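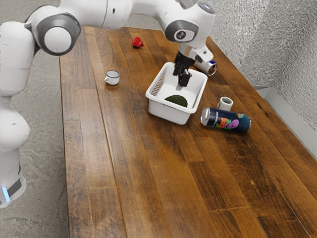 Armindo Sampaio remembers being sent back to the store, at the age of ten, with a bag of onions his grandmother had refused to pay full price for. "She made me ask for the difference," he writes, "and it came to so little that I wanted to hide behind the potatoes. But she had done the figuring in her head on the walk home, and she was right."

Chapter 4
What Things Cost: Prices, Bargains, and the Household Budget

Most of us can remember some moment like that one, when a price stopped being just a number on a tag and became something you could argue with. Maybe you saved up for a pair of shoes and found them marked down the very next Saturday (a feeling that takes a while to get over!). Maybe you stood in an aisle with two jars of the same jam in front of you, one tall and one squat, trying to work out which was the better buy while your little brother pulled on your sleeve. If so, you have already started on the work of this chapter, and you may be better at it than you think.

In Chapter 3 we looked at where a family's money comes from: wages, tips, small businesses, help from relatives, and so on. Now we turn around and watch it go out the door again. We will spend a good deal of our time with one household, the Velosos, who live above a bakery in the town of Zindale and who have very kindly let us look through their receipts. You will get to know them well. They argue over the heating, they buy too much fruit in summer, and every February they sit down at the kitchen table and promise each other that this year they will keep better track.

Let's begin with one of those receipts. Last winter the Velosos needed a washing machine, and they had it narrowed down to a choice between two. The Lavatier was $394, delivery included. The Etia was on sale for less, but the store charged extra to bring it up the stairs, extra to take the old machine away, and extra again for the hose. By the time Mrs. Veloso had added it all together on the back of an envelope, the sale had pretty well melted away, and she was left wondering what the word "sale" had meant in the first place. We will come back to her envelope on page 111, where you will get the chance to do the adding yourself and decide which machine you would have picked. There is more than one sensible choice, and your class may well disagree.

The sticker price, you see, is only one part of what a thing costs. There is the cost of getting it home and the cost of running it, and then there is what economists call opportunity cost, a big name for a very ordinary idea: money spent on one thing can't be spent on another. When the Velosos bought their washer, they put off a trip to the coast. The trip doesn't show up on any receipt, but it was part of the price all the same, and their daughter will be glad to tell you so.

Before you read on

Ask someone at home about a purchase they still feel good about, and one they wish they could take back. Write down what they paid, if they remember, and what else they might have done with the money. Keep your notes, as you will need them for the activity at the end of Section 2.

Words to watch for

unit price
fixed expense
flexible expense
opportunity cost
markdown

4.1 Reading a Price Tag

Take a walk down the cereal aisle with Mrs. Veloso and you'll notice that she hardly glances at the big numbers. Her eye goes to the small print in the corner of the shelf label, where the store gives the price per ounce. This is the unit price, and it lets you compare a large box with a small one fairly, however the boxes happen to be shaped.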